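Setting Up the Cables and Wrist Cameras on a Two-Arm Table

Before you start, switch the power off at the wall and give yourself a slow half hour with a cup of something nearby.
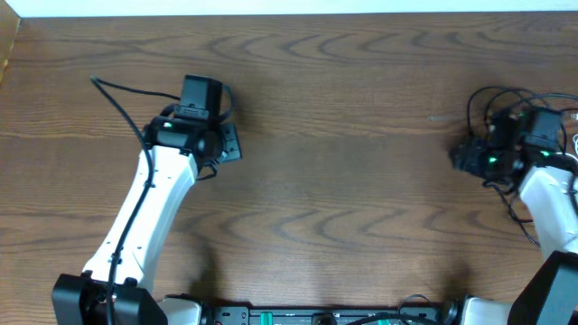

I put off redoing the wiring on our pair for far too long, and I'm so glad I finally sat down and did it! Most of the odd faults we had at Nair came down to a cable pulled tight at the wrist, so that's where I like to begin.

Fold one arm by hand to its tightest pose, then stretch it all the way out. Watch the cable at the gripper the whole time. You want a loop that stays loose at full stretch and still doesn't catch in the jaws (mine needed two tries – I was stingy the first time). Once you like the loop, clip the cable down the length of the white link and on to the base.

Do the other arm the same way. If you've got spare cable bunched up near the wrist, work it back toward the base a little at a time.

Next, go along the rail and snug every mounting screw. I use a short Zestard driver, and I stop as soon as I feel the screw seat. A base that rocks even a hair will throw off everything you do later.

Now power up and look for the green light on each gripper. No light usually means a plug that's only halfway in, so push it home and try again.

Last, open the camera view and check that both jaw tips show up. Then run a slow test, 33 moves per arm, with your hand near the switch. I write the date on a strip of tape under the rail and go over the screws again after 2000 cycles.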